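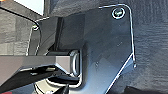 Meinir Lewis has wanted a page for the plain corners of the Levgate workshop since December. Gray does well in them. A dark metal plate with faint scratches has more character up close than most of our brochures, and the round screw head near its corner has already been nominated for employee of the month – by Alun Pugh, who was not asked.
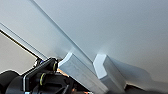

Pale gray overhead, one long white beam, a bit of beige.

More when Corinne Baptiste finds the other folder.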